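Small Parts Storage for the Model Workshop
Project report, Hermine Leitner
March 19, 2009

1. Starting situation

The model workshop of our department uses many small parts: screws, nuts, washers, wood dowels, hinges, and little brass nails. Until this winter they were kept in jars and in the original bags from the suppliers. Most of the bags came from Comwood and from Deder, and both firms print only an order number on the bag, without a drawing of the part. A student who needed four equal screws had to open several bags and compare by eye. Very often the bags were not closed again afterwards.

My task was to propose a storage for these parts and to test it with the users of the workshop. The project lasted three weeks. My budget was small, so I decided to work with drawer organizers which can be bought ready, and to put the effort into the order inside them.

2. Inventory

First I emptied all jars and bags on a bed sheet and counted everything. I found 523 pieces that are still usable. Rusty nails and screws with a damaged head are not in this number. The largest group was wood screws. The smallest group was furniture hinges, of which many had only one half left.

I noticed that the number of pieces says little about the space they need. The washers lie flat and fill almost nothing, but the hinges block a whole compartment. For this reason I changed my first plan, in which each kind of part had received one compartment of the same size.

3. Choice of the organizer

I compared two products. The Fukuda cabinet is made of metal and is very stable, but the drawers are closed to the eye and everything depends on the labels. The second product is sold under the name Brurnimance. It is made of smoky transparent plastic, with dividers inside the drawer which form rectangular compartments. The handles are also from clear plastic, with two thicker ends and a narrow middle part, and they can be held well with two fingers.

I chose the plastic one. With the transparent material a user can see already from outside if there is something in the drawer, although the brown color makes it difficult to recognize small dark parts. It is also light enough to carry to the table where the work is done.

4. Work surface

The tables in the room are of wood, and dark screws are not easy to find on them. I wanted a bright surface for sorting, large enough for the organizer and for one pile of parts in front of it. A white surface was the best of those I tried. Black and brass parts stand out clearly from it. Shiny steel washers are a little harder to see under the ceiling lights, but still better than on wood. The disadvantage is that gray smudges stay on it and it must be wiped often.

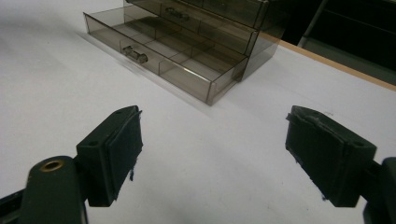
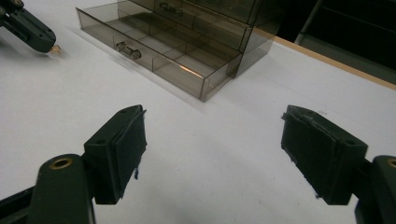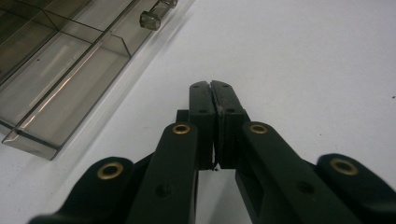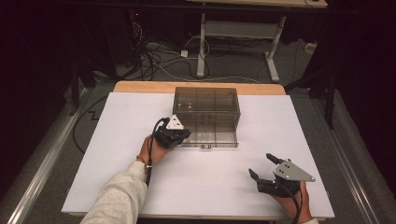
Figures 1 to 4. The white work surface. Figure 1 shows the bottom drawer of the organizer pulled out.

5. Arrangement of the parts

The heavy parts go into the bottom drawer. When a drawer is pulled far out its weight hangs in front of the housing, and with heavy parts in a high drawer the organizer could tip over. In the bottom drawer this danger is much smaller.

Inside a drawer I ordered the parts from left to right by length, and from front to back by diameter. The hinges received the space of two neighboring compartments. I left one row in the back free for parts which are found on the floor and cannot be assigned at once. This row was the wish of several students and I was at first against it, as I expected that soon everything would land there. In the test it was used only a few times.

6. Test

Each test person received a list of parts and had to collect them, first from the old jars and then from the organizer. With the jars the slowest person needed 44 minutes for the complete list. I did not measure the organizer with the same accuracy, because two persons talked with each other during the test, but all of them finished clearly earlier.

Two problems were observed:

The partitions are thin and one looks through several of them at the same time. From the side it is hard to judge in which compartment a part lies. From above there is no difficulty.

Some people pulled the drawer with one hand at the corner and not at the handle. Then it runs crooked and gets stuck. A second hand on the housing helps.

7. Labels

I printed paper labels with the outline of each part in real size. The department has bought one sheet set, which is enough for over 600 labels, so that later changes are possible. The labels are planned for the front of the drawers, to the right of the handle. They are not glued on yet – I would like to wait until the arrangement has been used for a full semester.

8. Open points

The lids of the old jars are still in the cupboard. For the brass nails a smaller box would be more suitable, since they slide under the other parts when the drawer is closed quickly. The price for a second organizer was asked for and is attached to the printed version of this report.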